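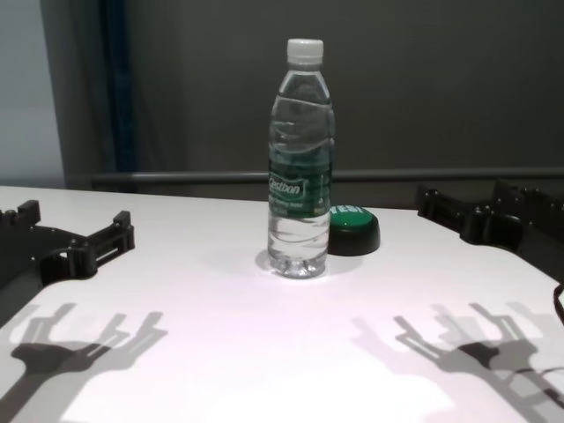

Sotiris Gkikas was still wearing his apron when he let me into the Kumholm print shop, and he had a proof in my hands before I'd found a chair. "Look at that gray!" he said. "Four years ago I couldn't get that gray."

He prints other people's photographs, mostly on cotton paper, and this year he has passed 3,219 orders. Wedding albums pay the rent. What he really loves (and it shows) is the old family snapshot blown up large.

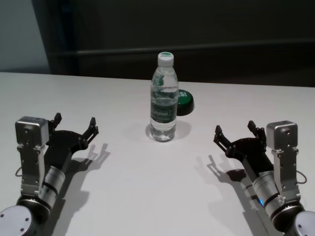 *Page last changed: 22 October 2022*

I asked what people get wrong. "They brighten everything," he said. "A screen glows, paper doesn't. Send me the file a little dark and let me worry."

His favorite job so far was a set of 125 harbor pictures for a café in Bullow.
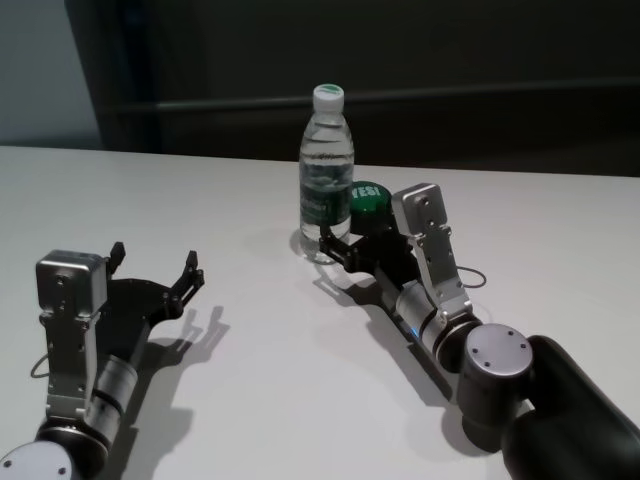 He ran every one of them twice, the second time on a warmer stock, and the café took the warm set. "I'd have cried if they hadn't," he told me, laughing.

In November he starts on canvas, with Spyros Antoniadis doing the stretching by hand. I can't wait to see those!

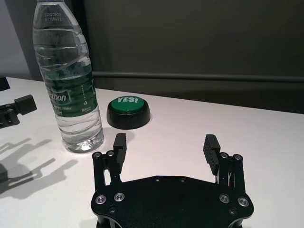 *Black gripper with its fingers open over a white table.*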